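3.2 Board and pieces

The sorting set used in the naming task is the large green board from the Gelum series, together with loose pieces from the same series and a small number of dark gray pieces from the Issa set. The board is a thick foam slab with openings cut into its top face. Some openings are simple outlines that most adults can name at once, such as the star, the hexagon and the large circle. Others are less familiar. The one that matters most for this section is the wide slot with two squared ends and a curved bottom edge, which we call the U slot.

We chose this board over the Zisport board used in our pilot for two reasons. The Zisport board has a different color around each opening, and in the pilot people often described a piece by the color of its hole instead of by its outline. The Gelum board is a single color apart from the light and shade inside the openings. Its openings are also deep enough that a piece can be put partly in, turned and taken out again, so that a person who is unsure can try a fit before giving a name.

Each participant worked with 12 loose pieces. They were set down one at a time, and the participant was asked to say what the piece was before saying where it would go. The two answers were written down separately. There was no time limit for either answer. If a participant gave more than one name, we kept the first name for the main count and the others for the discussion in Section 5.

3.3 Pieces with a curved notch

Most of the pieces are plain solids. Their outline is the same at the top and at the bottom, and the name a person gives does not change much with the way the piece is set down. The notched pieces behave differently. A notched piece is a rectangular block with a half-circle taken out of one face along its length. Looked at along the notch, the outline is a U. Looked at from the side, it may be no more than a rectangle, and the curve can be missed altogether.

The way the piece is set down therefore had to be fixed before the task could begin. We used two positions. In the upright position the block stands on end, so that the U outline is on top and the notch runs down one side. In the cradle position the block rests on its flat face with the hollow upward and a raised corner at each end. The same two words, upright and cradle, are used in the tables that follow.

In the pilot, the upright position was most often called a channel, a gutter or "a block with a bite out of it." The cradle position was called a bridge, a saddle, a cradle or a rest. Several people who called it a bridge turned it over before they spoke, so that the hollow faced down. We did not correct this, and turning was allowed in the main study too. It was marked on the answer sheet with a T next to the name.

Color was the other thing to settle. The green notched piece matches the board, and the dark gray one does not. Georges Harb, who prepared the sheets for the pilot, noticed that people reached for the board sooner when the piece was green. We could not tell from the pilot whether this came from the color or from the order in which the pieces were given. In the main study the order was changed for each of the 30 participants, and every participant saw both a green and a dark notched piece, with at least four other pieces between them.

The work surface was gray for all sessions. An earlier surface at the Grirdale room was pale and glossy, and reflections made the edge of the notch hard to judge from a seated position. On the gray surface the edge was easier to follow. The dark pieces stand out less against it than the green ones do, and this should be kept in mind when the two colors are compared. The lamp height was checked in January and left alone after that.

Figure 2 shows the two positions and the board. The sheet of outlines given to the raters was drawn from the pieces themselves and is available from the authors (version of 06/03/2026).

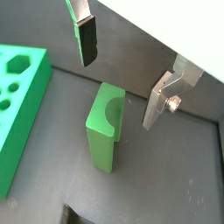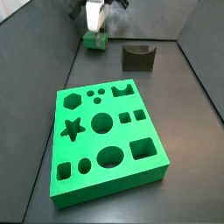
Figure 2. Notched pieces and the green board. First picture: green piece in the upright position, with part of the board at left. Second picture: dark gray piece in the cradle position behind the board; the U slot is at the back right corner.

3.4 Scoring of names

Names were sorted into groups by two raters, Sumeya Moges and the first author, working apart. A name went into the outline group if it referred to a flat figure, such as "a U" or "a half circle missing." It went into the object group if it referred to a thing in the world, such as a bridge or a saddle. Names that described the piece only by size or color were put in a third group and are left out of Table 4. When the raters disagreed, the name was read again together with the participant's second answer, and the group was settled between them. Spelling and word endings were ignored, so "arch" and "arches" count as the same name. A name given with a T mark was scored in the same way as any other, and the marks are reported in a separate column.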